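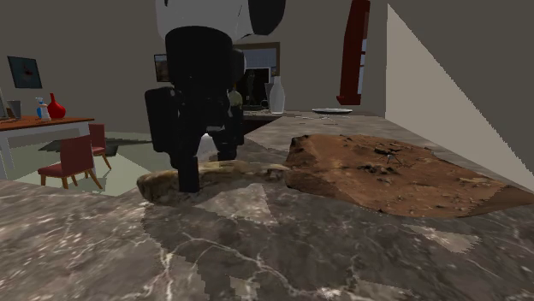
Stone Quarrying in Donumbridge and Where the Stone Went

Final project report, Local History and Geology
Submitted in May

1. Introduction

This project looks at the old quarries on the north side of Donumbridge and tries to find out what happened to the stone that came out of them. Our group picked the topic after the fall field trip, when we walked past the Hegarty pit on the way to the river and found that none of us knew what had been dug there.

We had two questions. First, what kind of rock was quarried and how was it used? Second, how much of it can still be found in town today?

2. Background

The bedrock under the north side is mostly limestone, with a band of darker, harder limestone running through it. The dark stone takes a polish. Sellers called it "Vandham marble," after the next town over, where the cutting sheds were. It is not a true marble. True marble is limestone that has been changed by heat and pressure, and its original grains have grown into new crystals. Vandham stone still has shell pieces in it, which you can see with a hand lens. The name stuck anyway, and it is used on old price lists and on the county map.

The first written record of digging we found is a land lease from 1796. It gives the tenant the right to "take and carry stone" from the hill in return for a yearly payment. The lease does not say what the stone was for. Most of the early stone probably went into field walls and foundations, because there was no good road for moving large blocks.

The canal changed that. After it opened, blocks could go by boat to Vandham, be sawn and polished, and be sold as mantels, steps, table tops and store counters. The Hegarty pit was the largest of the quarries at that point. It closed when cheaper stone began to come in by rail.

3. Methods

We used three kinds of sources.

Records. We read the quarry ledgers and leases kept in the county library. The ledgers are not complete. Two volumes have water damage and one is missing its first half.

Walking survey. We covered the streets between the river and the old canal basin and wrote down every place where we saw dark polished limestone or rough gray limestone. We only counted what could be seen from the sidewalk or in buildings open to the public.

Simple tests. On loose pieces from the spoil heap we did a scratch test with a steel nail and an acid test with white vinegar. We did not test anything on a building.

4. Results

The survey found 9 buildings with dark polished stone. Most of it is in door steps and window sills. The old bank has a full counter made of it, worn down on the customer side. The former Premimon department store has a staircase with treads of the same stone, but three of them have been replaced with something lighter.

Rough gray limestone was much more common. It is in garden walls, church foundations and the base of the canal bridge. We stopped recording single garden walls after the first afternoon and marked whole streets instead.

All the loose pieces scratched with the nail and fizzed in vinegar, some of them only weakly until we powdered the surface. This fits with limestone.

The ledgers show that in its busiest year the Hegarty pit shipped almost 3000 tons. A polished slab cost several times as much as the same weight of rough stone – the extra cost was sawing and labor, and the sheds in Vandham kept most of it.

5. Discussion

The dark stone got the name and the advertising, but the rough stone was the larger part of the trade. We expected to find more polished stone in town. One likely reason we did not is that it was made for export. Another is that mantels and table tops are indoors, where our survey could not reach.

Limestone also wears badly in kitchens. Lemon juice and vinegar dull the polish, and this may be why later owners took it out.

6. Limits and Further Work

Our survey did not include private homes. A mailed questionnaire to owners of older houses would help. The spoil heap should also be mapped before the brush grows back. We would have liked to compare our samples with stone from the Vandham sheds, but the site is fenced.

7. Sources

Donumbridge quarry leases and ledgers, county library
County geological map, north sheet
Group field notes, March and April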